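Tenant gave notice, then changed her mind – can I hold her to it?

Posted in Renting Out & Small Landlords

Valentina Núñez

Hi all, first time posting, though I've been reading here since I inherited my aunt's duplex on Montecinos Street. I live in the downstairs half and rent out the upstairs. My tenant has been there a little under three years, month to month since the first lease ran out, and she's been fine. Pays on time, quiet, one cat.

In early May she emailed me to say she'd be moving out at the end of the following month. It was a proper notice as far as I can tell, with the date and a forwarding address. I wrote back the same evening and said okay, thanks, and sorry to see you go. Then I listed the place, showed it to a few people, and accepted a couple who paid me a $50 application fee and a holding deposit of $734, which is half a month's rent at the new rate. They've given notice at their own apartment.

Now my tenant says her new job fell through and she wants to stay. She seems to think she can just take the notice back! I feel awful for her, but I've got two other people expecting keys.

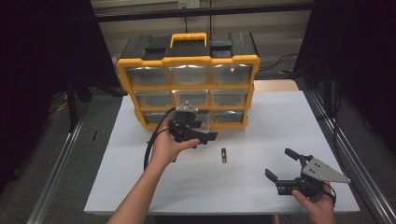 The part that worries me most is what happens if she simply doesn't leave. Do I have to go through a whole eviction even though she's the one who gave notice? And if she stays, what do I owe the couple? Nothing has been signed with them except a one-page holding agreement I got from the Tronley website, and it says nothing at all about the unit not being ready. I should have read it more carefully, I know.

Also she offered to pay me $66 a month more if I let her stay. Should I even answer that?

Thanks for reading all this.

Horacio Henríquez

She gave notice so she's out. Change the locks on the first and put her stuff in the garage if she's still there. I've been a landlord a long time and you can't let people jerk you around like this. Take the couple, they're paying more anyway.

Hajnalka Pap

Valentina, please don't change any locks. Locking out a tenant who's still living there is illegal pretty much everywhere in the US, and it doesn't matter who gave the notice. You could end up paying her damages plus her lawyer. If she's still in there after the date, she's what they call a holdover tenant, and the way to get her out is through the court.

On the main thing, in most states a tenant can't take back a proper notice unless the landlord agrees to it. You accepted in writing and then you rented the place out on the strength of it, so you look pretty solid to me. But states differ on whether email counts as written notice, and some cities have extra rules on top, so look yours up or call the local housing office. Mine answered on the second try and were really helpful.

What I'd do, in this order. Write to her today, kindly, and say the notice stands, the unit is promised to someone else and you expect it empty by the date she gave. Don't answer the offer of extra rent with a maybe, and don't take any rent for days after the move-out date before you've talked to a lawyer. In a lot of places, accepting that money can start the tenancy up all over again (this is how I got stuck with a guy for 7 extra months, and I'm still mad about it).

Then think about offering her some cash to be out on time. I know it feels backwards to pay somebody who's leaving anyway, but a filing fee and a month of empty rent cost a lot more. Get it in writing and hand over the check when she hands over the keys.

As for the couple, tell them now. I mean this week. They may still be able to push back their own move, and they'll be a lot less upset hearing it early. If you can't deliver the unit you should expect to give back the holding deposit in full, and I'd give back the application fee too. Whether you'd owe them anything beyond that, like a motel or storage, depends on your state and on that one-pager, so have someone local look it over. And don't sign a lease with a fixed start date until the upstairs is empty – that was my other expensive lesson.

Damián Escobar

Agree with Hajnalka, ignore the locks advice. Only thing I'd add is that you should save the email with her notice AND your reply as PDFs, with the dates showing. I had everything in an old Hateck account that got closed and I had to go to court with screenshots off my wife's phone. The judge took them, but it was a long morning.

Is there any chance the couple would take a later date? Mine waited two weeks for a small discount on the first month.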